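# Review: Pleltuler two-arm recording kit

The Pleltuler kit is a pair of arms, two grippers, wrist cameras, a head camera mount and a recording program. We bought it to gather table-clearing episodes for an imitation policy and have used it since October. The previous setup was a Votero single-arm station, so most comparisons are to that.

**Setup.** Mounting took an afternoon. Calibration runs from a menu and needs repeating whenever an arm is unbolted. The manual covers this in one paragraph, and the paragraph has the joint order wrong.

**Recording.** Our main task is sorting a used table setting: dishes to the rack, scraps to the scrap tray. We kept 41 episodes from the first full session and threw out 15. Most of the rejects were operator errors. Two were dropped camera streams, which the program flagged only after the episode was saved.

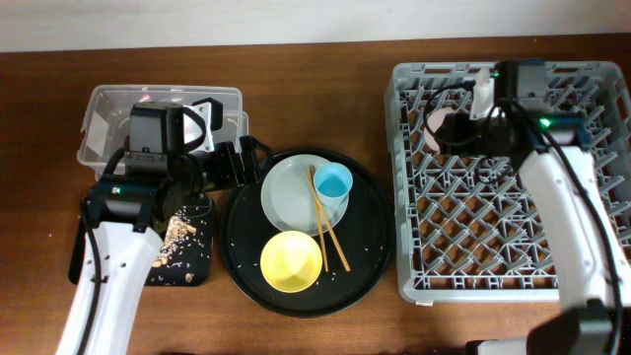

Chopsticks are the hardest item in the set. The fingers close evenly but the tips are thick, and a thin stick lying flat takes several attempts. Those attempts end up in the data unless you trim them. We left some in on purpose – the policy needs to see recoveries – and tagged them by hand. Cups and bowls are easy by comparison, gripped at the rim.

Cable routing is mediocre. The cables are long enough for full reach, but they loop at the wrist and can block part of the head view when an arm works toward the back of the table. Extra clips helped a little.

**Export.** Episodes convert to the Hascombe format without loss. The Makokha exporter resamples joint positions to match the video rate and does not say so. Check timestamps before training on anything that came through it.

**Operator load.** An episode of this task takes roughly 36 seconds once the operator is practiced. The leader handles are light, with no force feedback, so grip pressure is judged by eye.

**Verdict.** Good arms, acceptable software, poor manual. Worth the price for a lab that needs two-arm data and can write its own episode checker. For single-arm picking, the Votero is cheaper and drops fewer streams.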